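Naltau Opens Its Booking Calendar to Solo Virtual Assistants

Good news for those of us who run a one-person support business from a spare bedroom! Naltau, the scheduling service a lot of virtual assistants already use through their clients' accounts, has opened up a plan for people who work alone. It went live in April, and I've been poking at it ever since (probably more than my own clients would like).

Until now you could only get in if you had a team of five or more, so most of us were borrowing a seat from whoever we worked for. That was fine until a contract ended and your whole calendar went with it. I lost one that way a couple of years ago, right in the middle of planning a client's retreat, and spent an entire evening rebuilding it from old emails. Never again, please.

The new plan costs $28 a month and lets you keep up to 54 client calendars side by side, each with its own colors, hours and time zone. I can't imagine having that many clients without needing a very long nap, but I do know assistants who handle short bookings for coaches and speakers, and they could fill it up fast.
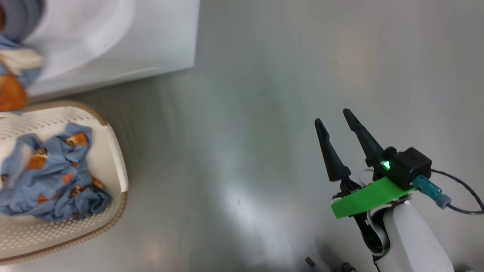

What I like best so far is the handoff page. When a client moves on, you press one button and everything you've set up for them goes into a tidy packet: their meeting rules, their standing appointments, their notes about who gets squeezed in and who has to wait. They get the packet, and you keep your own templates. I tried it with a pretend client and it took me two tries, mostly because I skipped the step where you pick what to leave out. Read that step! My private notes about a pretend client's pretend mother-in-law very nearly went along for the ride.

It does have some gaps. There's no invoicing, so you'll still need something else for that, and the phone version is slow to load on my older phone. The reminder texts can only go out in English and Spanish for now. The folks at Pillay, who make the billing tool I use, tell me a connection between the two is being tested, but they wouldn't give me a month, so I'm not planning my summer on it.

Trulline has noticed all this too. Their own solo plan has been around for ages, and last month they quietly doubled the number of calendars you can have on it. I used Trulline for my first year in business and still think it has the nicer-looking booking page. If you're happy there, I wouldn't move just for the sake of moving – switching calendars is a miserable job, and your clients will feel it.

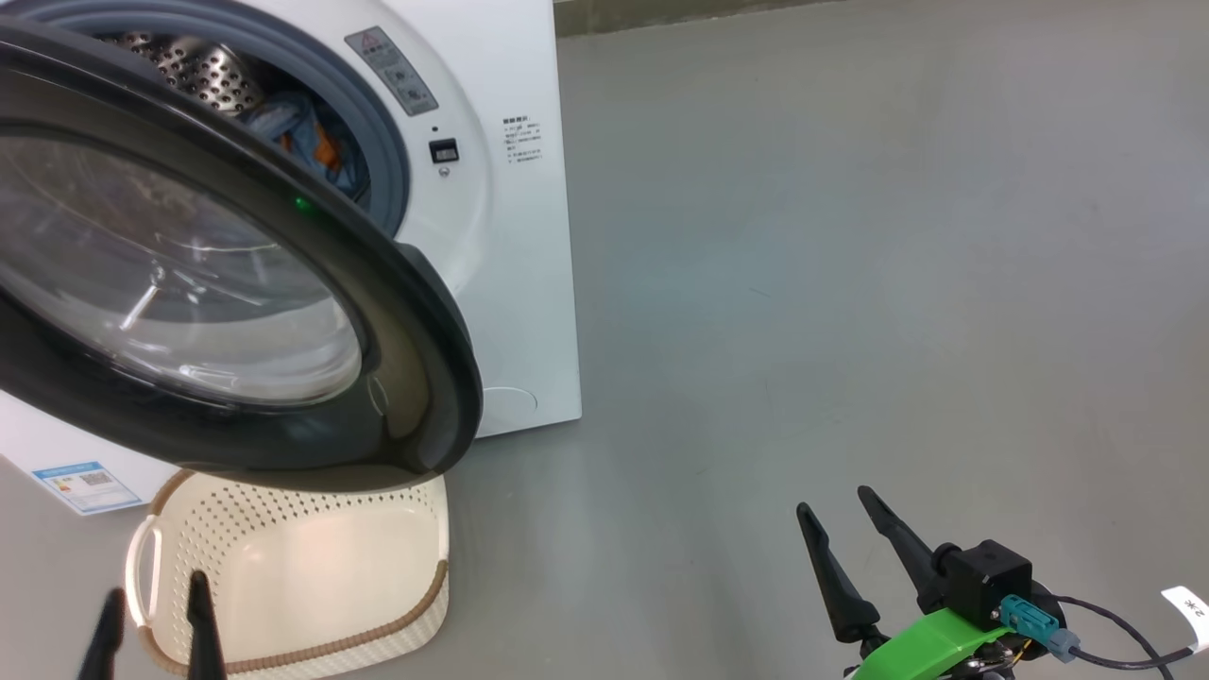
The Drurnuvcombe virtual assistants' group, which I've belonged to since I started, is putting on an online walk-through of the new plan next month for anyone who wants to see it before paying. It starts at noon and runs for 2 hours, with the second half set aside for questions. I'm doing a little section on time blocking, and yes, I will be talking about household chores, because half of us work at home and pretend those don't exist. A front-loader with its door hanging open and a bundle of clothes in the drum is a task like any other, and mine goes on the calendar in a color of its own. Clients see only that I'm busy. You can join from anywhere, and it's free for members. Guests pay a small fee that goes toward the group's web hosting.

More than 1,000 people have signed up for the solo plan so far, according to the Naltau newsletter, and the company says it will hold the current price through the end of the year for anyone who joins before fall. After that they haven't said. I asked, and got a very friendly answer that didn't have a number in it.

If you want to try it first, there's a free trial, and you don't have to put in a card. My advice is to start with your easiest client, the one who never reschedules, and leave the tricky ones where they are until you've gotten through a full week. Turn off the automatic welcome message before you import anybody, too. It's switched on when you open the account, and it goes to every contact in the list – I had three clients write back to ask who I was.

Sign-up for the walk-through is on the group's events page. If you have a question you'd like covered, send it in with your registration and I'll try to get to it.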